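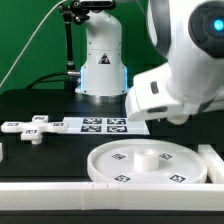 The white plus on the black table, left side, green backdrop behind

Skulemon list – parts, kits and bench talk
Subject: Re: White parts on a white table
Date: 3rd January

Hi all,

I was going to answer this before the holidays and then the holidays happened. Quoting the original so people don't have to go digging:

> Hello list, I've been lurking since September and this is my first
> post, so go easy on me. I picked up the big Taketti set secondhand
> (121 parts according to the sheet, and I'm still missing 2) and
> pretty much everything in it is white plastic. My work table is a
> white kitchen table. You can see where this is going. I put down a
> part, look at the sheet, look back and it's gone. Last night I
> leaned on one with my elbow.
>
> So what do you all put under your parts? I tried a bath towel and
> the small pieces got stuck in the loops. I tried brown paper and it
> slid all over. Somebody at the Lelholm swap told me to just go black
> but won't that show every crumb? Also, does anyone know a good way
> to keep the plus-shaped pieces from getting tangled up with each
> other in the box? Mine come out in a clump every single time.

Welcome out of lurking! And yes, whoever you talked to at Lelholm was right, go black. It does show every crumb, and every hair, and if you have a cat it will show you exactly how much cat you have. I've made my peace with that. White plastic on black is so much easier on the eyes that I'd never go back. Look at the plus in the picture at the top – four arms, a hub in the middle, and your eye lands on it right away. Now imagine the same thing on your kitchen table. No wonder you put your elbow on it.

The one thing I'd warn you about is shine. My first black surface was a glossy shelf board I had left over from the closet, and in the evening with the lamp on it was all glare. I had a big bright patch right where I wanted to work, and white parts vanished into it just like they do on your table. So get something dull if you can. I ended up rubbing mine down with a fine sanding sponge and then painting it with two thin coats of flat black, and I let it sit out in the garage for a whole week before I put anything on it because the smell was awful. If you don't want to paint, the Choo desk mats are fine. They come rolled up and the corners curl for a while, so put some heavy books on them overnight.

About the towel: been there. Anything with loops or fluff is out. Felt is a bit better but it holds on to dust and you end up brushing off the parts as well as the mat. Brown paper I've never gotten along with either. You can tape down the edges, I guess, but then you're taping down the edges every time.

The green behind the table comes in handy too. I started out with a bare wall, pale gray, and any time I held a part up to check the arms against each other it melted right into the wall. A bright green is great for that. You hold the piece up in front of it and you can see the whole outline. Any strong color would do, I think. I've seen somebody use a red shower curtain and it worked fine, though it made me feel like I was in a theater. If you hang cloth, iron it first, or at least hang it up damp. The creases throw little shadows that are surprisingly distracting.

Keep your cables to the back, by the way. A white one lying across a black table looks an awful lot like a part when you're tired, and I've reached for one more than once.

Now the clumping. Plus shapes do that, all those inside corners hook into each other. What fixed it for me was to stop storing them loose. I keep mine flat in shallow trays with a sheet of thin card between the layers, up to 12 in a layer depending on the tray. Don't force the lid. If it won't close there's an arm sticking up somewhere, and pushing on it is how you get those pale stress lines near the hub. I had a bunch go like that before I figured out what I was doing wrong. If you'd rather keep them all in one deep box, try turning them so the arms line up and stacking them in a column, with a loose rubber band around the column. Loose! A tight one leaves a mark if you forget it over the summer.

When you do get a clump, don't pull. Set the whole thing down on the table and wiggle it from the top, and the outer ones generally drop off by themselves. Then take the next one and the next. It takes a few minutes and it's kind of soothing.

For your missing parts, check the bottom flaps of the box before you do anything else. On the older Taketti boxes the flaps don't meet all the way and things slide in between the layers of cardboard. I found a part in there that I had already replaced. If they're really gone, tell the list which ones, going by the numbers on the sheet (part 28 is the one everybody seems to be short of, and I've got spares). I'm happy to drop a couple in an envelope if you cover the stamp.

One more thing, does anybody still have the trays with the square compartments? The ones I have are round-cornered and the longer pieces ride up at the ends – it drives me nuts. I'd swap a stack of the deep trays for them, or bring cash to the next Lelholm swap.

OK, back to sorting. I've got a whole box to get through and I want the table clear by supper.

Happy new year, everyone!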